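4.2 Rules the operators kept

The Foveck handling protocol began with 50 rules. By January it had two fewer, both deleted for contradicting each other, and the remainder were being followed with the enthusiasm usually reserved for parking signs. We went through 208 session logs and marked every rule an operator had cited, broken or complained about. Most had drawn no comment at all. We took this as a sign of obscurity and cut accordingly.

What survived is short. Fingers stay outside the jaws while they are closing. The start position of every object is written down before the first grasp, including the objects that everyone is sure they will remember. Pads are inspected between sessions, and "looks fine" no longer counts as an entry. When two grippers share a table, one operator calls the moves and the other waits, a rule that took longer to agree on than the other rules combined (Figure 3). 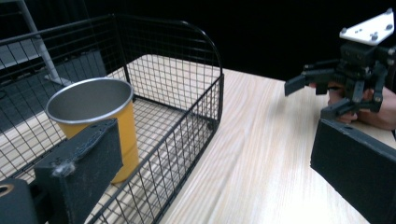 Figure 3. Two hand-held grippers at one table, with a yellow cup in a wire basket.

Capucine Gilbert objected to the calling rule in her written review, arguing that a spoken call is only as good as the person listening, and that the standard should require the second operator to repeat it back before anyone moves. We have added the repeat to the draft.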